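Teaching an arm to make toast, one bad slice at a time

Posted 8/14/26

So I've been quiet on here since April, and the reason is sitting on the workbench in the spare room with bread crumbs in its knuckles.

If you missed the earlier posts, I built an arm. Printed it in yellow because yellow was the spool I had, screwed it together over far too many evenings, and then spent a good long while being scared to do anything with it except wave. Waving is fun for a day or so. After that you want it to do a job, and the job I picked (don't ask me to defend this) was putting bread in the toaster.

The way it works, for anyone who's come over from the gardening side of the blog, is that you don't write out the moves. You do the job yourself, through the arm, over and over, while the computer records what every joint is up to. There's a second little arm clamped to my desk that I hold like a handle, and whatever I do with mine, the big one copies. I call the handle arm Plisenel, after the name on the bag of bearings I used in it, and the one that does the work is Fuleo. My recording software is called Niazi and it's held together with good intentions. When you've got a decent pile of recordings you train on them overnight and find out in the morning whether the arm learned what you thought you were teaching.

I thought toast would be easy. You pick up bread every day of your life! But you pick it up with fingertips that can feel it, and you have no idea how much you lean on that until it's gone. With Plisenel in my hand I get nothing back. I close the handle, the gripper closes, and the only way to tell how hard I'm squeezing is by looking at the bread.

My first lot of recordings was rubbish for exactly that reason. I squeezed everything like I was wringing out a dishcloth. I did 100 of them before I sat down and watched a few back, and I could see myself getting more impatient as the night went on, coming in faster and crookeder every time. The arm would have learned to be me at eleven at night with cold tea. Binned the lot.

What fixed it was slowing right down and picking one way of doing it. Grip near one end, turn so the slice hangs straight down, stop over the slot, have a look, then lower. Same order every single time, with the stop left in. I used to think the pauses were wasted recording, so I trimmed them out, and then the trained version would sail over to the toaster and try to post the bread while it was still swinging. Put the pauses back in and it settled down a lot.

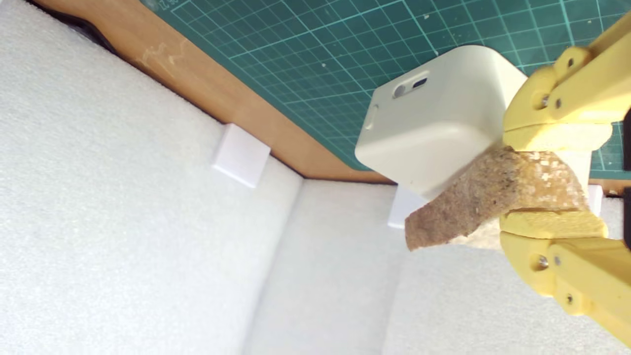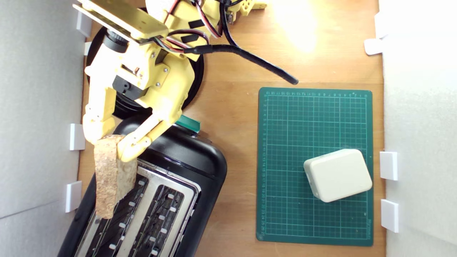 5 min read

The slot is the fiddly bit. It's not a lot wider than the bread, and I always come at it from an angle because of where the base sits. If I lower with even a bit of twist on, a corner catches and then the whole slice folds up against the gripper. For weeks I tried to muscle through that. Now when a corner catches I lift, straighten, and go again, and I keep those ones in the pile too. A friend at the Bullstead makers' night put me on to that. If you only ever show it perfect runs, it has no clue what to do when something goes a bit wrong, and something always goes a bit wrong with bread.

A few other things I've picked up along the way, in no real order.

Stale bread is much easier than fresh. Fresh squashes, and once it's squashed it stays in the shape of the gripper pads forever. I've been buying the cheapest loaf going and leaving it out. But then I worried it would only know how to handle stale, so I've been mixing in fresh slices every so often and putting up with the mess.

I move things around between recordings. Not much, just a bit of a shuffle of the toaster or whatever's on the mat. The first time I got a result I was really pleased with, I bumped the toaster with my elbow and the arm went on happily lowering bread into the spot where the toaster used to be. It had learned a place on the table and had no interest in toasters whatsoever. The grid on the cutting mat is great for this, by the way. I can put something down two squares over from last time and know I've done it.

My own posture matters more than I would have guessed. If I'm slouched, the recordings slouch. I stand up for all of it now and I stop when my shoulder starts to ache, which usually comes well before I feel like stopping. Five good ones before breakfast are worth more to me than a whole grumpy evening.

Also, watch the arm and never your own hand. When I look down at Plisenel I overshoot every time. My eyes have to stay on the bread, and my hand sort of works itself out. It's a bit like learning to reverse a trailer, where for the first while everything feels backwards and then one afternoon you realise you've stopped thinking about it.

I'm up to 705 recordings that I'd be happy to show someone, and last night's training run is the best yet. It gets the slice over the slot nearly every time now. Getting it in is still a coin toss, and it's fussier with crusts than I am (the end piece of the loaf might as well be from another planet). The toaster's been unplugged the whole way through, before my mum writes in.

Next job is the lever. I've tried it a few times by hand through the handle arm and the gripper keeps sliding off the knob, so I might glue something grippy to the pads, or print a new set with ridges. If you've had any luck with a rubbery filament that doesn't string like mad, please leave a comment, I've gone through most of a spool and all I've got to show for it is hair.

I'll put the print files up once I've fixed the wrist, which still needs a longer screw on one side. And yes, we have been eating an awful lot of bread pudding.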